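Home | Local | Sleep & Home | Food | Letters | Contact

The Odine is reopening, and I've already picked my room

2023-05-22
By Yetunde Akande

If you've walked down Plakby Street since March you'll have seen the boards come off the old Odine guest house, one window at a time, and if you're anything like me you'll have slowed right down every single time to have a nose in.

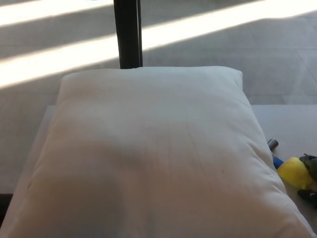 Well, I've finally been inside! The Odine opens its doors again next month after standing shut for the best part of four years, and the new owner, Chibuzor Wike, very kindly let me wander about the place for a whole afternoon while he shouted at a boiler.

I should own up that I'm fond of the building. My aunt did the breakfasts there when I was small, and I spent a good many school holidays sitting on an upturned crate in the kitchen, eating the toast that had come out too dark for the guests. The kitchen has moved now (it's at the back, where the coal store was) and the old one has become a sort of snug with a stove in it. I stood in there for ages trying to work out where my crate used to be.

There are 10 bedrooms, down from the 14 it had in my aunt's day. Chibuzor has knocked several of the smallest together so that everyone gets a proper bathroom, and I can't imagine many people will miss the one at the end of the second-floor landing with the door that opened straight on to the stairs. The staircase itself has stayed put. So has the stained glass on the half landing, although two of the panels had to go off to a workshop to be repaired and the blue one only came back last week.

Rooms start at £60 a night with breakfast, going up to more than that for the front ones in summer, and there'll be a cheaper rate for people visiting family at the hospital. I asked if that was a short-term thing to get people in and he looked quite put out. It's staying, he told me. He slept in a chair for nine nights when his dad was ill and he hasn't forgotten it.

The beds, I'm told, have caused the most arguments. Chibuzor likes a firm mattress and his business partner, Védís Riis, likes one you sink into, and they went back and forth over it for weeks until they settled on half and half. So you'll be asked which you want when you book. Do answer the question! Védís says people always put "no preference" and then complain at breakfast.

She's also the one behind the café, which will be called Tamuno and will be open to everybody, guests or not, from eight until four. I got to try the cardamom buns and a very good leek tart, and I was sent home with a jar of something pickled that I still haven't identified but have nearly finished. There's room for a few tables out the back when it's fine. Prams and dogs are both welcome, though the step at the side gate is steep and you're better off coming round the front, where there's now a ramp.

Not everything is ready. The top floor still has no carpet, the sign is stuck at the painter's, and the car park question rumbles on. Some of you wrote to us about that in March, when the plans went up, and I did ask. There are six spaces behind the house and that's all there will be. Guests who can't fit will get a permit for the Prusum Road car park, a five-minute walk away, and the owners have promised not to use the residents' bays. I know a few people on Plakby Street will believe that when they see it.

There's an open afternoon on the first weekend of June, from two o'clock, no booking needed. You can look round the ground floor and some of the bedrooms, and there'll be a table for old photographs of the Odine if you've got any to lend. They're especially after pictures of the dining room before the ceiling came down. I've promised to dig out the one of my aunt in her apron, as long as they don't hang it near the toilets.

And yes, I've picked my room. First floor, back left, with the pear tree outside. Soft mattress, please.

Comments (4)

Adi Lubis
We had our wedding lunch there and it rained through the dining room ceiling on to the trifle. Very happy to see it back. I've got photos, will bring them along.

plakby_st_resident
Six spaces for ten rooms plus a café. I rest my case.

Adaeze Mohammed
Is the café doing anything gluten free? My sister would love it in there but she can't touch buns.

Yetunde Akande
@Adaeze I saw an almond cake on the list that's gluten free, but ring them first as the menu was still changing when I went!

More local news

Library to stay open late on two evenings
Prusum Road crossing: work starts after half term
Swimming club raises £800 for new lane ropes
Letters: who is feeding the gulls?
Allotment waiting list is moving at last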